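# Gripper shootout at Zandon: cheap fingers hold their own

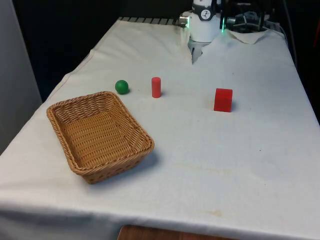 Zandon's automation shop in Wamton has been putting grippers through a pick-and-place comparison since January, and the first numbers are in. Short version – the plain two-finger unit did better than anyone there was betting on, the fancy one was slower, and most of the argument is now over the controller.

Three pieces on the table: ball, cylinder, cube. One wicker basket. The arm picks a piece, drops it in the basket, next. Each run gets 60 seconds, and a piece that rolls off the table counts as a miss. Total so far is 1,638 picks over both grippers.

"We wanted dull parts," said Nhyira Tsikata, who runs the tests. "Everybody brings a demo object that their own gripper likes. A ball doesn't like anybody."

The two contenders are a parallel-jaw model from Caltell and an adaptive three-finger hand from Oberholzer. Same arm for both, same cloth, same start positions as near as the crew can set them. Swapping takes 12 minutes if the adapter plate behaves. It mostly does. One morning it didn't and they lost the whole session to a stripped screw.

Results by piece, going by Tsikata's notes:

- **Cube:** no real difference. Both got it nearly every time, Caltell a bit quicker on the close.
- **Cylinder:** Caltell ahead. The Oberholzer hand tended to knock it over on the way in, then had to come back for it lying down, which it managed less then half the time.
- **Ball:** Oberholzer ahead, and clearly. Three contact points beat two. The flat jaws squeezed the ball out forward when the height was off by even a little.

Tsikata says new pads on the Caltell jaws closed a good part of the gap on the ball. Softer, with a shallow groove. The shop cut them in-house and they wear fast, so that set of runs is being kept separate from the main count until somebody decides what to do about it. Caltell sells a grooved pad of its own but the order hadn't shown up by the time we talked.

Then the controller. Zandon started with the one that ships with the arm and moved over to a unit from Oberholzer halfway through, with both grippers getting runs on each. The Oberholzer box reads grip force more often and reacts sooner when a piece slips. It also froze, 10 times by the log, and each freeze means a restart and a re-home. Tsikata was polite about this. The tech doing the restarts was less polite and asked not to be quoted.

"If I had to put one on a line tomorrow it's the jaws and the stock controller," Tsikata said. "Ask me again after the firmware update."

Oberholzer says an update is coming, no date. Caltell told us it had seen the early figures and would like the cylinder runs repeated with the piece in other spots on the table, even though it's the winner there. Zandon is going to do it.

Lighting came up too. The cloth is white to give the vision software an easy background, but folds in it throw off the height estimate, and the crew smooths it down between blocks. A stiff mat was tried and dropped – glare. Camera comparison is next, two models, and Tsikata wouldn't name either one yet.

Price is where the gap gets wide. The three-finger hand costs several times what the jaws do, before the adapter, and needs its own cable run down the arm. For a shop that mostly moves boxy parts that's hard to argue for. For mixed bins, maybe. Zandon has customers on both sides and says it isn't going to publish a pick for everybody, only the tables and the conditions they were run under.

Full tables go out to Zandon customers first, then on the company site. Visitors can watch runs in the afternoon by arrangement, call the front desk in Wamton. Closed shoes please.

*Updated to correct which controller was used first. It was the stock one.*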